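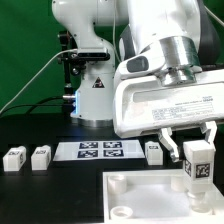 Small glass vials keep tipping over in my tray

I keep a white tray on my bench for little clear glass vials, and the plain ones with no holder go over if I so much as bump the table. I've got 13 of them and I'm tired of wiping up. What do you all use?
Posted by Drando, Sep 23, 2025

Ka-ming Poon
Ring holders! The low ones with a hollow middle — you drop the vial in and it stays put. Measure the outside of the glass first though, I bought four in June that were too tight and had to send them all back (my own fault, I guessed). A dab of museum putty under each ring keeps it from sliding.

Maneck
putty works, blu tack leaves gunk

Lau
I just stand mine in short cups with a folded paper towel in the bottom. Ugly but cheap.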